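Section 4: Setting up and looking after your bulb bins

If you've come straight to this section because the bins arrived before the rest of your Marti bench did, don't worry, you can do nearly all of this with the bins sitting on the floor of the shed. You will want the bench frame level before step 6, though, and levelling is covered in Section 3.

The bins are for sorting and resting dry bulbs, corms, seed potatoes and garlic between lifting and replanting. They aren't meant for wet compost, fertiliser or anything you'd have to rinse out every evening. We do know people who keep chook feed in them and seem very happy with the arrangement, but feed is a different business with mice involved, and we haven't written this guide with it in mind.

Before you start

Lay out the parts from the flat carton: the bin body, the liner, two rubber feet strips, the label holder and a small bag marked 332. Bag 332 holds the screws and washers for the label holder, plus a couple of spare washers. Please keep the spares somewhere sensible. Thoa Kiều, who put together the first edition of this guide, used to tape hers inside the back cover, and it's still the best place we've heard of.

You will need a medium cross-head screwdriver, a soft cloth, a spirit level and a pair of garden gloves.

CAUTION: The folded rims are smooth but the inside corners underneath the bin may not be. Wear gloves whenever you lift or turn the bin over.

4.1 Fitting the bins

1. Wipe out the bin with a dry cloth. There may be a light film of oil left over from folding the metal. If the cloth comes up grey, go over it again with a little warm soapy water and dry it properly before going on.

2. Turn the bin upside down on an old towel or a flattened carton.

3. Peel the backing from the feet strips and press them on along the two long edges. Lean on them for a good slow count of thirty. (If your shed is very cold, bring the strips inside for an hour first. They stick ever so much better.)

4. Turn the bin the right way up and fix the label holder to the front face with the screws from bag 332, one washer behind each screw. Finger tight, then a quarter turn more.

5. Choose where the bin will live. It wants shade, moving air and a spot away from the hot water system. Leave 400 mm between the bin and any window that gets afternoon sun.

6. Lift the bin onto the bench, two people please if it's one of the larger ones, and check it with the spirit level both ways.

7. Leave an 8 mm gap between the back of the bin and the wall.

Note: If the bin rocks, check the feet strips before you start adjusting the bench. Nine times out of ten a strip has been put on with a wrinkle in it.

4.2 Filling for the season

Most of our customers lift their spring bulbs once the leaves have yellowed right off, and a good many like to leave it until the Christmas baking is out of the way. There's no harm in that if the soil is dry. In a wet summer, lift earlier and be patient with the drying.

1. Brush the soil off gently. Don't wash the bulbs.

2. Spread them out in a single layer on newspaper or an old flyscreen for a week or two, somewhere airy. The Samau drying trays from Section 6 are made for this, but a flyscreen on two bricks has served gardeners very well for a very long time.

3. Go through them by hand. Firm ones go to one side, soft or mouldy ones go to the rubbish (please, not the compost), and the tiny offsets can have a pile of their own if you've the patience to grow them on.

4. Put the liner in the bin and fill to no more than a hand's depth.

5. Write the label. Variety, colour, where it grew. You will think you'll remember, and come autumn you'll be standing there with two lots of daffodils and no idea at all.

Fabian Zürcher at our Plustcombe trial garden puts more than 2,000 bulbs through his bins each year, and his habit is to write every label twice — once for the holder and once on a wooden tag tucked down among the bulbs. We've borrowed it from him at home and it has rescued us at least once from a very odd front border.

CAUTION: Keep daffodil, hyacinth and tulip bulbs well out of reach of children and pets. They are poisonous if eaten, and daffodil bulbs can look surprisingly like onions. Never store them beside food.

Note: Hyacinth bulbs can make your skin itch. Gloves again, and don't rub your eyes.

4.3 Checking through the summer

Have a look every fortnight or so. Put your hand in and turn the bulbs over, and have a sniff while you're there. A sour or mushroomy smell means something has gone soft near the bottom. Take everything out, find the culprit and its neighbours, change the liner and put the sound ones back.

If you see a little condensation on the metal in the mornings, prop the shed door for a few hours during the day, and think about taking some of the bulbs out to make a shallower layer.

Seed potatoes can go in a bin too, but give them one to themselves. The Gerorar insert (sold separately, see Section 7) will split a larger bin if you're short of room.

4.4 Cleaning and wear

Once the bulbs are planted, usually some time in April or May depending on where you garden, empty the bin completely and clean it before putting it away.

1. Tip out the papery skins and brush the corners with a dry brush.

2. Wash with warm water and ordinary dishwashing liquid. Leave the steel wool and the scouring powder in the cupboard.

3. Rinse, dry with a towel, and stand the bin on its side overnight with the open top facing the room.

4. Look over the inside surfaces in good light, running a gloved finger along any marks.

Some marking is to be expected in any metal bin that does a bit of work, particularly on sloping surfaces where things slide down. Light scratches are nothing to fret about. If you can feel a lifted edge, rub it back softly with fine wet-and-dry paper, wipe it clean and dry it well. If you find rust coming through, treat it before the next season and let it air for a week before any bulbs go back in.
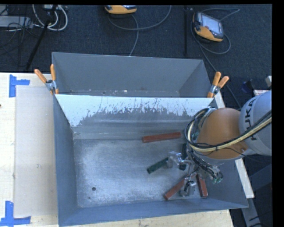
Fig. 4: Scratches and chipped marks on a sloping divider panel.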